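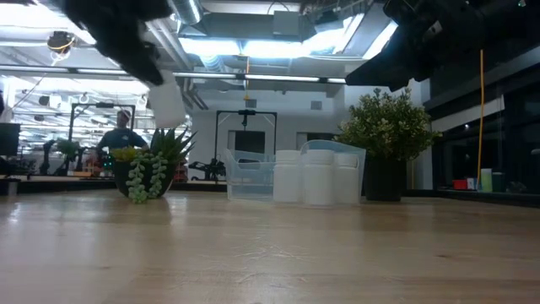 How often do community theaters in the sample repeat a title?
Repeats are rare within one company and common across neighboring ones. A farce staged in Clallavdale tends to reappear in Virkport within 2 seasons, usually with a different cast and director.

3.2 Title overlap

Listings were drawn from the Nutotard archive, which held 3,683 entries when it was copied on 12/22/22. Readings, school shows and canceled runs were removed. A title was coded as overlapping if 9 or more companies had staged it.

Figure 2. Tabletop with a clear plastic tray and white bottles.
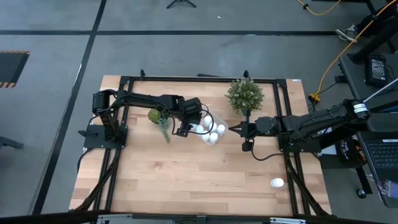

Overlap was highest for small-cast comedies with a single set. Musicals overlapped less, and their runs clustered in October, when most companies open their season.

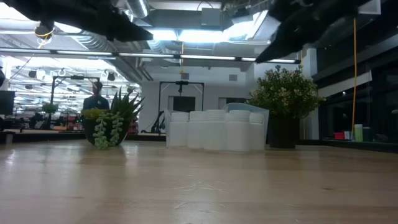
The Lukáč index was then computed for each pair of companies. Pairs sharing a stage were scored once, under the older company. Touring productions were assigned to the town of first performance.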